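Live animals at public events: frequently asked questions

August
By Nisha Awasthi

These answers apply to any event in the Stundlow district at which live animals are shown to the public, including fairs, processions, seasonal displays and school open days. They replace the guidance issued with the old form 26. Organisers who have already been granted consent under the old form do not need to apply again.
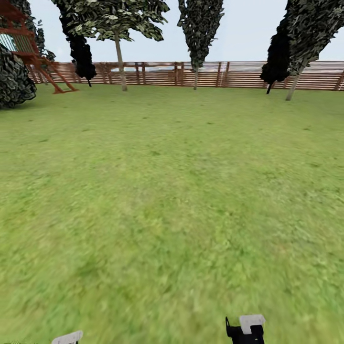
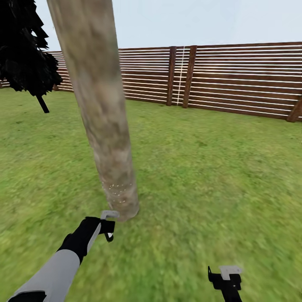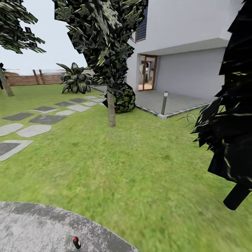 Which animals are covered?

All vertebrates kept by a person and brought to the event for display, handling, riding or performance. Donkeys, ponies, sheep, goats, poultry, rabbits and birds of prey make up most applications. Dogs brought by visitors are not covered. Dogs taking part in a display are.

Who has to apply, the organiser or the keeper?

The organiser. The keeper signs part B of the form, which confirms that the animals are in their care and that they will be on site while the public has access. Where there are several keepers, each signs a separate part B. An agent who supplies animals but does not attend cannot sign.

How long does consent take?

Allow 20 working days from the date on which the form is complete. A form without a site plan is not complete and will be returned. Applications received later than this are still looked at, but no decision is promised before the event.

What must the site plan show?

Pens, fencing, gates, water points, the loading area and the route between the loading area and the pens. Mark the height of each barrier. A hand-drawn plan is accepted if distances are written on it. Aerial photographs on their own are not.

Does a pen need a double barrier?

It depends on whether contact is intended. If visitors may touch the animals, a single barrier is enough, with an attendant inside the pen whenever it is open. If contact is not intended, a second barrier must stand far enough out that an adult leaning over it cannot reach the first. Rope does not count as a barrier for either purpose. Static displays with a stage set, such as a stable or a farmyard, are treated as no-contact displays unless the form says otherwise.

Are there age limits for the animals?

Unweaned young may be shown only with their mother and only in a no-contact pen. Foals of any kind may not be ridden, led by visitors or used in photographs where a person sits or leans on them. For poultry, chicks under a heat source may be displayed but not handled.

How long may an animal be on display?

No animal should be on public view for more than 40 minutes in handling sessions without a break away from visitors. For no-contact pens there is no fixed limit, but the animal must be able to move out of sight. Write the planned rota on part C.

The display stays up overnight. What changes?

A named person must be on site or able to reach it within the time stated on the form. Overnight displays also need lighting at the gate, a lock that the named person can open in the dark, and a written record of each check. Most reported incidents of trespass in pens have taken place after the attendants had left, so the inspector will ask to see how the pen is closed. Animals that can be taken home should be.

Someone has climbed into the pen. What should staff do?

Ask the person to leave, and move other visitors back. Do not try to drag anyone out past a frightened animal. Once the pen is clear, the keeper checks each animal before the display reopens. Any animal that has been sat on, struck, chased or knocked down must be seen by a vet, even if it is standing and eating. Internal injury in small equines can be missed on the day.

Does an incident have to be reported?

Yes, on form 571, by noon on the next working day. If an offence may have been committed, tell the police first and put their reference number on the form. Keep any footage and do not post it online before the inspector has seen it.

Who carries out inspections?

Santosh Bhatt covers Skasitz Green and the town centre. Sites on the Brumeck side are inspected by the rural team. Both use the same checklist, and a copy is sent out with the consent letter.

Can a decision be appealed?

A refusal can be reviewed once, on written request. Send new information with the request if there is any. Conditions attached to a consent can be queried by telephone.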